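**Darkent kitchen reopens Thursday**

The shared kitchen at the Darkent play center reopens Thursday after 2 weeks of work on the counters and plumbing. Families can book it for pretend-cooking mornings, in groups of up to 6 children.

"The kids wanted a real sink for the play vegetables," said Impi Kauppinen, who runs the center. Dishes go back in the rack before each group leaves – pretend food too goes back in its bins.

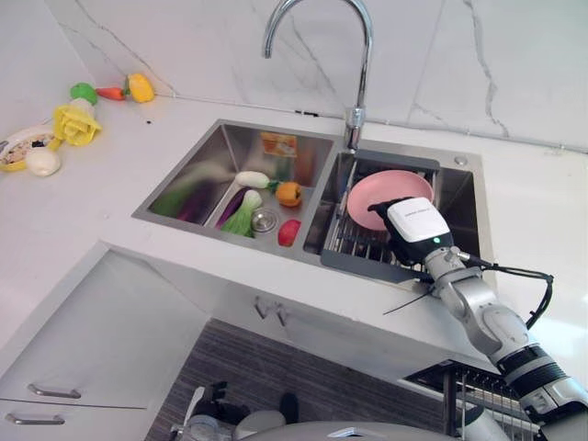 *Play vegetables in the left basin, with a pink plate in the rack.*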